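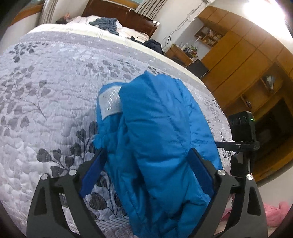

Trullent hand-held gripper, two-unit kit - review after one budget cycle

Rating: 4 out of 5

We bought this kit to collect clothes-folding demonstrations in ordinary bedrooms. The price was $2,104 for the pair. The other quote on my desk was from Bekura, whose single gripper was cheaper but who sold the mount and the spare pads as separate lines. Once I added a second unit and the extras, the gap was small enough that I stopped looking at it.

Setup took an evening. The printed guide is thin and skips the calibration step, so download the longer one first. The jaws open wide enough for bulky clothing, and the soft pads hold thin cotton well. Slippery padded fabric is harder. Expect to take a second grip on it, and allow for that when you plan how many recordings fit in a day. I had planned on 50 and we settled at 43.
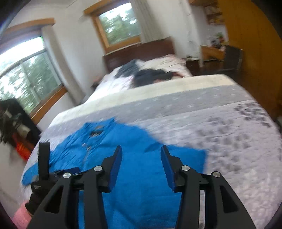
A shirt on a bed is a fair test before you commit to a larger order. A quilt gives under the fingertips in a way a table doesn't, and new operators tend to press too hard. Pads wear faster that way. We are on our second set, and I now budget a set per unit each quarter.

Other costs to put in the plan:

Storage. Video fills drives quickly. I underestimated this by half.
Operator time. Two hours at a stretch is plenty - the grippers get heavy in the wrist.
Shipping. Ours came through Craddock and the freight charge was not on the first quote. Ask for it.

Support answered within a day both times I wrote. The case it ships in is poor, and one latch broke in February.

I would buy it again for the Parnaso project, but with spare pads on the original order. If you only need one hand, get the Bekura and keep the difference.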